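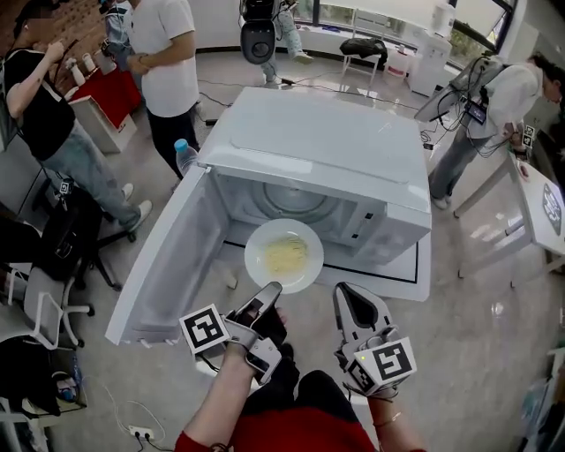

Noodles on a plate, microwave open.

About Plimcombe

Plimcombe reads public health rules for a living. Somebody has to, and the people who wrote them have usually moved on to another department.

We are a small research and editing firm. County health departments, school districts, city attorneys and the occasional nervous hospital send us their orders, notices and emergency plans, and we tell them three things: what the document says, whether they have the power to say it, and what a person with a sick kid and four minutes to spare will think it means. Those are often different answers. The distance between them is most of our business.

How we got here

Plimcombe started at a dining table with one client and a boil-water notice that ran to eleven pages. The word "boil" first came up on page six. Rhiannon Pumphrey had been a legislative drafter for long enough to recognize her own trade's handiwork, and she sent the county a one-page version without being asked. The county sent back a stiff letter about unsolicited edits. A month later it sent a contract.

Danylo Harasym joined the following March. He came from a local newspaper, where he had covered board of health meetings until the paper decided it could live without them. He still goes to the meetings. We have tried offering him vacation.

The name was Rhiannon's idea. It has no meaning in any language we have checked, and the web address was nine dollars.

What we do

Order review. You send a draft, we send it back with the legal basis for each section noted in the margin, along with the sections that don't have one. Clients tend to take this better on the second read.

Rewrites. Quarantine letters, school exclusion rules, restaurant closures, heat advisories, notices about bats. We keep the legal effect and lose the "heretofore." If a sentence has to stay ugly because a statute says so, we leave it ugly and put a plain one next to it.

Undier. This is our searchable library of local public health powers: who can close a school, who can only strongly suggest it, who has to vote first, and how many days' warning the public is owed. It holds 2,374 rules from 134 counties, and every entry has been read by a person, then by a second person who was hoping to catch the first one out. Subscribers get the whole thing. Everyone else can look up their own county for free, and we'd encourage it, particularly before writing to us about what the county "can't" do.

Nekus. A half-day tabletop exercise for boards and councils. We invent an outbreak, hand out the real bylaws and wait. The record for discovering that nobody present is authorized to call the meeting is 3 minutes. Coffee is included. Lunch depends on your budget and your procurement rules, which we will have read.

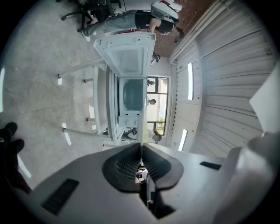
Microwave, door open.

What we don't do

We don't take positions on whether a rule is wise. We have opinions, and you would hear some of them at dinner, but clients of every political stripe hire us to tell them what the text will bear, and it bears the same weight whoever is leaning on it. We also don't write press releases, do surveys or lobby. We were once asked to "make the order sound less like an order," and we declined, as it was one.

Who we are

Rhiannon Pumphrey, founder and head of drafting. Will accept a split infinitive. Will not accept "and/or."

Danylo Harasym, research. Runs Undier and the long phone calls with county clerks that keep it current.

Selma Kadrić, legal review. Selma spent years advising a state agency on emergency powers, most of them spent explaining that there weren't any. She reads every review before it leaves the building.

Shayne Nepia, training. Shayne designs and leads Nekus sessions and plays the reporter in all of them, with more relish than the script calls for.

Pravesh Visser, operations. Invoices, schedules, the website, and this page until the rest of us got at it.

We also work with a handful of freelance readers, who test our rewrites cold and tell us where they gave up.

Where to find us

Our office is on the second floor of the Katene Building, above the shoe repair. The buzzer says 63, though there are nowhere near that many suites, and the landlord has never been drawn on the subject. Visitors are welcome by appointment. The elevator works in the mornings. If you need it in the afternoon, tell us when you book and we'll come downstairs and meet in the lobby, where the chairs are better anyway.

Working with us

Most reviews take five working days. If something is spreading, we can turn a short order around overnight, and we charge more for it. Send drafts as a document we can mark up. Please don't send photographs of a screen.

Students and reporters with a question about local powers can write to Danylo through the contact form. He answers all of them, at length.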